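# Kitchen jobs for a small arm: emptying and cleaning the fridge

Notes by Liam Tunstall, last changed May 29, 2026

These tips cover two grippers on the same bench arm: the Stosov two-finger parallel jaw and the Drovico soft cup with three fingers. The controller is a Braniletti in both cases. Start each job by doing it by hand, slowly, and writing down which surfaces the fingers use. Settings copied from a bench test with foam blocks are of little use in a fridge.

## Round fruit

Oranges are a good first load. The peel is firm, slightly dimpled and forgiving of a bad grip. Take them out of the crisper before touching the drawer itself, as loose fruit rolls when the drawer tilts.
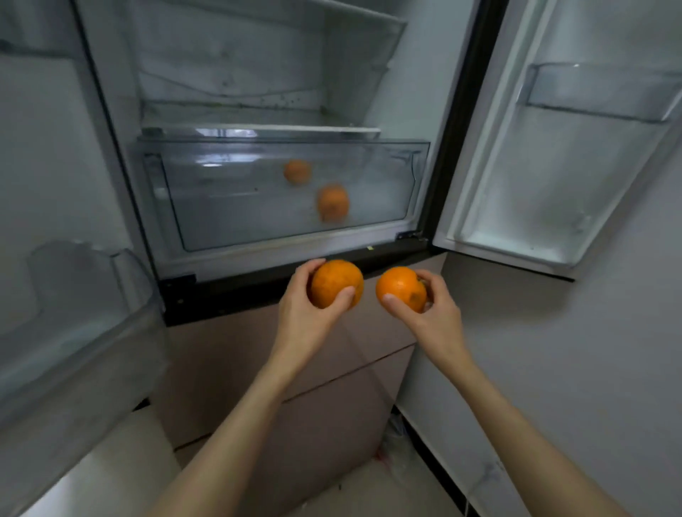 *One orange to each hand, thumb on the peel. Two more in the drawer.*

By hand, the thumb does most of the work and the fingers close behind the fruit. The Stosov jaw has no real match for this. With flat pads it touches at two small patches, and the orange turns if the pads are above or below its middle. Fit the curved pads and set the closing speed to the lowest step.

The Drovico cup centres the fruit by itself and tolerates a poor approach, but it needs clear space all round. Against the drawer wall one finger folds under and the grip is lost. Nudge the fruit towards the middle first.

- Stosov, curved pads: fruit near a wall or in a corner.
- Drovico: single fruit with a finger's width of space on every side.
- Either one: stop and wipe the pads after sticky fruit.

Keep the wrist straight until the load is clear of the shelf above. Turning early is the usual cause of a knocked shelf trim.

## Taking out the crisper drawer

1. Open both doors fully. On most fridges a half-open door stops the drawer coming past the liner.
2. Teach the approach with both hands first, one towards each side of the drawer front, fingers open. The path should come in from above and in front, with the forearms well apart.
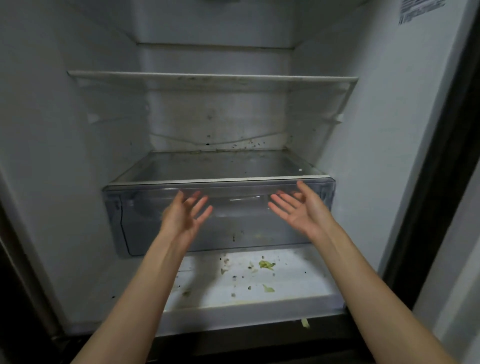 3. Move the arm to the taught position and check the gap to the shelf over the drawer. Allow 4 cm for the Stosov and more for the Drovico, whose fingers spread before they close.
4. Grip the front edge and pull level. A single arm will skew a wide drawer in its runners — pull 2 cm, correct, then pull again.
5. Lower the drawer on to a towel. Do not let the arm hold it out at full reach.

The wrist camera has trouble with clear plastic. It often reads the back wall through the drawer and places the front edge too deep. A strip of matt tape along the edge cures this. Peel it off before washing.

## Scraps and grime

Leave leaf scraps and crumbs to a damp cloth. Neither gripper picks up a limp leaf from a flat floor reliably, and the Drovico fingers smear it. For dried spots on shelf trim, lay a warm wet cloth over the trim, wait, then wipe by hand.

The Stosov can hold a folded cloth for the flat floor. Limit the downward force in the Braniletti menu before starting; the factory value of 100 is too high for glass shelves. I have used a third of that since March without trouble.

Wash the pads in soapy water afterwards and dry them fully before refitting.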